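I got the job at Odura because I told them I could drive a forklift, and I could, in the sense that I had once moved one out of a doorway so I could get to my ute. They needed someone on the inbound side, where the dead car batteries come off the trucks, and I needed to stop living in my sister's sleepout. So there I was on my first morning in a hi-vis vest two sizes too big, standing next to a pallet of packs from a bus fleet and trying to look like a bloke who knew what a state of charge was.

Reshma Msimang ran inbound. She had a clipboard, an actual clipboard with a pen on a string, and she walked me round the pallet very slowly.

"What do you hear?" she asked.

I said nothing, I heard nothing.

"Good," she said. "If you hear something, you leave."

That was most of my training! The rest was a video, which froze at the bit with the fire blanket.

My job was the discharge racks. Every pack that comes in has some juice left in it, and you've got to draw it down before anyone takes a tool to the lid, so you hook it up, you write down the voltage, you wait, you write it down again. Pack 469 was the one that wouldn't go down. It was a big ugly thing out of a delivery van, with a Kalinowski sticker on the side and a dent in one corner, and by my second week it had been on the rack longer than I'd been employed. Every other pack sank like it was meant to. This one would drop a bit over the shift, and by morning it'd be back up again, bright as you like.

I brought it up at smoko, in front of everyone, which I wouldn't do now.
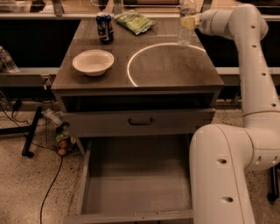

Dumisani Magagula reckoned it was the meter. It was always the meter, he said, and the last new starter who'd found a haunted battery had found a loose lead, and would I please stop talking about it while he was eating.

So I changed the lead. I changed the meter too, for the spare one with the cracked screen, and I put a bit of red tape on the pack so I'd know for certain nobody had swapped it on me. (I'd been at a place before where they swapped things on you. It was a bakery, but still.) Next morning, up again.

I started coming in early. I told myself it was the traffic over the Brirnitz bridge, but really I wanted to catch it at it. There's something about that shed before the shredder starts, when it's just the fans going and the little green lights down the racks, and you've got a cup of tea and a colouring-in grid of voltages that you're filling with highlighter. I'd never kept a record of anything in my life. By the end of April I had pages.

Anel Ngubane from the lab found me there one morning, sitting on an upturned crate, and instead of telling me off she sat down on the next one and read the lot. She read the way my nan used to read the racing form. Then she asked what I thought it was.

No one had ever asked me that at a job. I said I thought it was tired, and when you let it have a lie down it got some of its breath back. I went red saying it.

"That's rebound," she said. "They all do it. This one's just doing it more than it should." She flicked back a page. "Who told you to take a reading at five?"

I said I'd told myself. 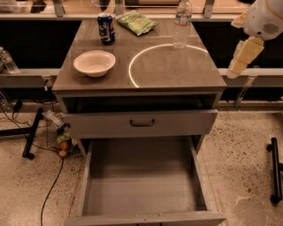

Side table, Misarby shed.

She took the pages away and had them for two days, and I was sure I was for the chop. When she came back she had Reshma with her, and they'd worked out there was a second string of modules in there that someone had wired in by hand, years ago, that wasn't on any drawing. If we'd gone by the sheet and cut the lid on schedule, we'd have been cutting into live cells. Anel told me this quite cheerfully. Reshma didn't say anything for a while. She walked over and put her hand flat near the red tape, without touching it.

"You hear something?" I asked.

"No," she said. "Put it back on the rack."

It took another nine days. I wrote down every one of them.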